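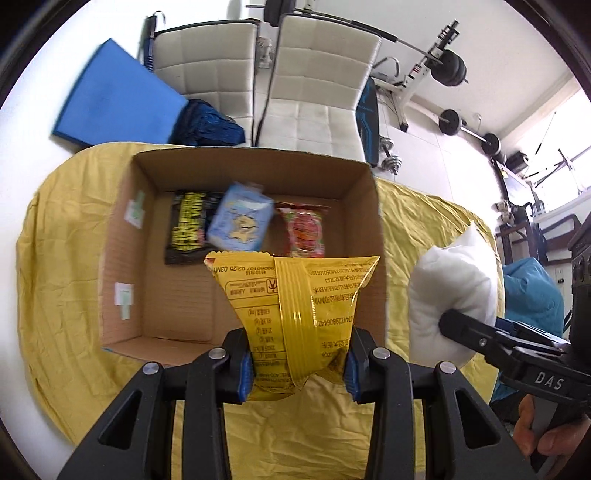 Lulby Packing Notes
Packaging technician, small parcels. Posts on boxes, bags and void fill.

1/
Snack bags in a corrugated box, packed on a bedsheet. A thread on order, orientation and how much air you are paying to post. Applies to crisps, puffs, biscuits and most things sold in a sealed film bag.

2/
Start with the surface. A bed is a reasonable packing bench if the sheet is pulled flat and the box sits square on it. A plain sheet also helps with small items. Yellow film on a yellow sheet does not, so put yellow bags straight into the box.

3/
Box before contents. Look at the floor of it from the inside. You want flat board and a closed centre seam. If the corrugation has gone soft anywhere, use a different box. Reused cartons are fine for food that is already sealed.

4/
Old labels on a reused carton: remove or cover anything with a barcode or an address. Small stickers on the inner wall can stay. A sorting machine reads the outside.

5/
Bags go in upright along the far wall first, crimp upwards. Three so far in this one: black with yellow lettering, light blue with a cartoon character, red and orange with a round design. The blue has gone in at a tilt. I would straighten it before starting a second row, as a tilted bag takes up the width of two.

6/
Why crimp upwards. The end seal is the stiffest part of the bag and also the part that splits if something heavy sits on it edge-on. Upright in a row, each bag supports its neighbour and the seals carry nothing.

7/
Handling. Hold the bag by its two sides, across the middle, with enough pressure to stop it slipping. Lifting by a corner of the crimp puts the whole load on one end of the seal. A small bag will survive it. A 300 g bag may not.

8/
Check the back panel on the way in. The yellow one has its date code near the top, 03 25 03M, above the usual block of small print and the nutrition table. I don't interpret a code like that without the maker's key. Copy it down as printed.

9/
If the text is in a language the recipient doesn't read (Chinese, in the case of the yellow bag), put a slip in the box with the product name and the allergens. Get them from the panel or the importer's sheet. Don't guess from the picture on the front.

10/
Air. A sealed film bag is mostly gas, put there to protect the contents. Do not prick it to save space. If the bags don't fit, the box is too small.

11/
Fill. People reach for soft furnishings when packing at home. A pillow compresses well and springs back, which makes it good side padding in a large carton and a waste of volume in a small one. With one row of snacks I would leave the pillow out and use crumpled paper.

12/
Exception: if the pillow has to travel anyway, it goes in before the last row of bags, on its edge, against the wall opposite the snacks. Never on top. A pillow pushed down under closed flaps keeps pressing for the whole journey.

13/
Cloth items, same rule. Fold flat, put at the sides. A heap of fabric leaves voids you can't see, and the bags will migrate into them.

14/
Tried two tapes on this size of carton in December. Rorance paper tape: good on clean board, poor on dusty board, needs a firm rub. Fevell film tape: sticks to anything, noisy, lifts the top liner if you have to reopen. I use Rorance for the base and Fevell for the lid.

15/
Closing test. Flaps shut, no tape, tilt the box to each side. If you hear the bags slide, add paper and repeat. I allow three attempts, then change the box.

16/
Correction to an earlier thread: I said the Medeiros flat-pack inserts fit any carton of this kind. They need a straight inner wall on both long sides. If the board bows outwards, the insert drops. Measure at mid-height as well as at the rim.

17/
Tins and jars next. They do not go in the same box as any of the above.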